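Wrist tracker or controller: two weeks with both

I have been recording hand demonstrations for a gripper policy since August, and the part that has cost me the most time is pose tracking. The gripper is a Rozīte parallel jaw on a Virent arm. Both behave. The question was what to put on the operator so that the arm gets a clean six-axis wrist pose to follow.

I had two candidates. The first is a plain VR controller. The second is a small Plulosus tracking module strapped to the wrist, with its own battery pack on the forearm. Žydrūnas Kivi suggested wearing both at once and logging them against the same clock, so that every recording gives a direct comparison.

The test task is a clear plastic food container with liquid in the bottom. I picked it because a bad wrist angle shows up immediately in the liquid, and because transparent walls are hard on the depth camera. The operator approaches with both hands, closes on the two side walls, lifts, moves it across the table and sets it down.

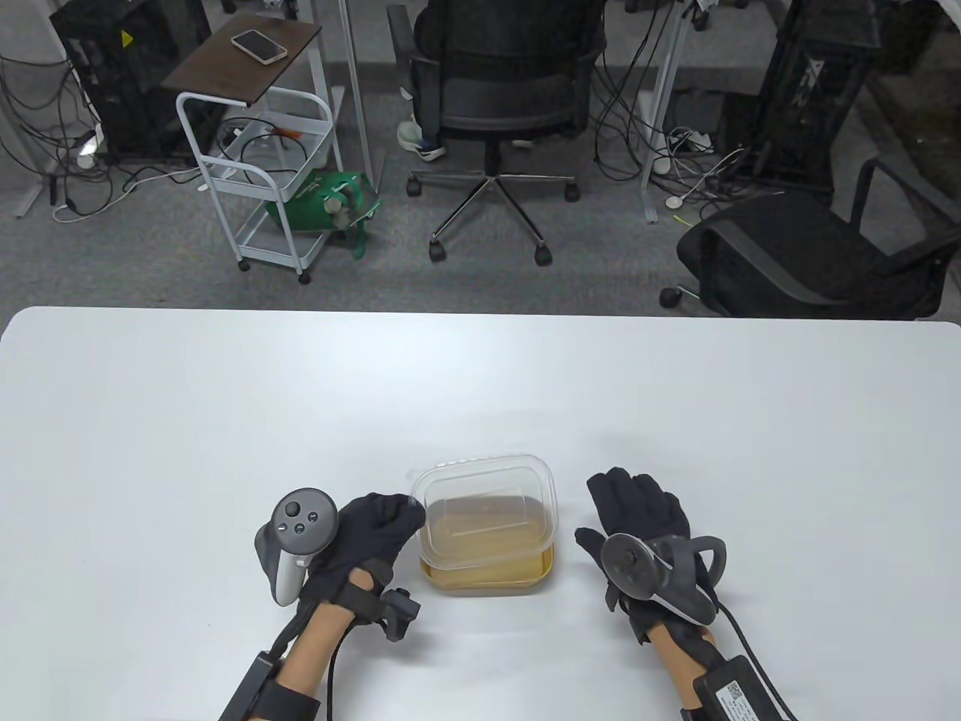
Gloves, controllers and forearm straps at the container, on the white table.

Logging is done in Folon at the default rate. I recorded 34 runs and discarded the ones where a strap slipped. Each remaining run was trimmed to 4000 samples, and I dropped the first 1000 of those, where the operator is still settling. That leaves 3000 samples per run for the comparison.

Position first. The two sources agree closely during slow moves. They separate on fast reversals, where the controller leads and the module lags by a few samples. A fixed time offset removes most of it. What is left looks like strap movement: the module rides on the wrist and shifts a little when the forearm rotates.

Orientation is worse for the controller. It depends on how the hand holds it, and the hold changes as soon as the fingers go for a container wall. The module has no such problem. Its yaw drifts slowly over a long session, but re-zeroing between runs keeps that under control.

Gloves matter more than I expected. With fabric gloves the controller turns slightly in the palm, and the rotation goes straight into the log as wrist motion. A rubber sleeve on the grip helped. Tightening the forearm straps helped the module about as much, at some cost in comfort.

For now the arm follows the module for orientation and the controller for position, with the offset applied at load time. The blend is a dozen lines of Python and replays cleanly on the Virent at half speed. At full speed it still overshoots on the set-down, and I have not yet separated tracking error from the arm's own velocity limits. Next I will replay the same trajectories with the gripper empty and compare the joint logs.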